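Clurkach opens its teaching room in Cirumau

CIRUMAU, February. Clurkach has opened a room on the second floor of its building here where people with no programming background can spend a morning showing a pair of robot arms how to do small household jobs, and if the first weeks are anything to go by, folks are glad to have somewhere warm to do it.

The project goes by the name Skustum, and the idea behind it is an old and friendly one: you learn a chore by watching somebody do it. The person teaching sits at a desk and moves two hand controllers, the arms across the room copy every motion, and the whole thing is recorded so that a computer can study it later. Jolán Rácz, who runs the sessions, came to it after years of teaching pottery, and she says the two jobs have more in common than you'd think (mostly patience, and remembering to eat lunch).

The current lesson is clearing up and setting out a small table, the kind of place where someone has had breakfast with a phone propped up beside the plate. Teachers are asked to get the phones where they belong and leave the crockery in one piece.

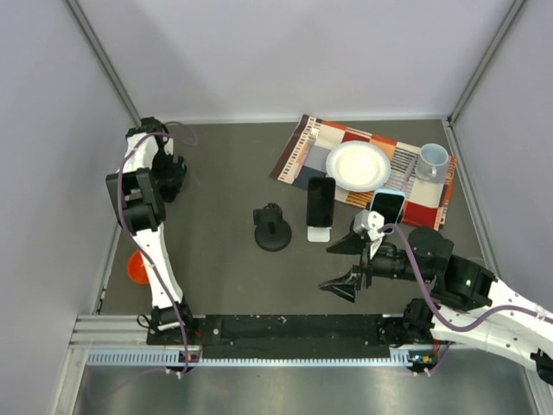

How long does it take to show the robot one task?
Most people need eight minutes for a first try, and they get a good deal quicker after a morning of practice.

So far the room has saved 226 demonstrations, of which 137 were judged clean enough to use right away. The others aren't thrown out. Rácz likes to keep the ones where a person fumbles and then sets things right, and she goes back through them in the evening with a pot of tea, writing little notes in the margin of the log about where somebody hesitated or changed their mind halfway across the table.

The software that turns all those recordings into something the arms can do without a person at the desk is called Bae, and it is still at an early stage. Clurkach would like to have 1803 demonstrations in hand before it tries a full run on its own, a number Rácz says was settled at a long meeting and has been taped to the door ever since.
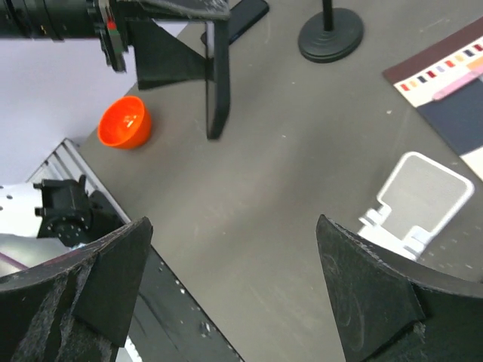 Newcomers tend to worry most about the controllers, when the harder thing by far is learning to judge distance through somebody else's fingers. Rácz has them begin slowly, opening and closing one gripper over bare tabletop until it feels natural, and only then moving toward anything that could tip. An orange bowl sitting close to the edge of the table, with the other arm reaching in above it, is just the sort of thing she wants people to notice before they swing across, and she'll happily stop a session to talk it over.

Morning sessions start at 9:30, and beginners are welcome to sit in on one before they try the controllers themselves. Sign-up sheets are at the front desk on the ground floor.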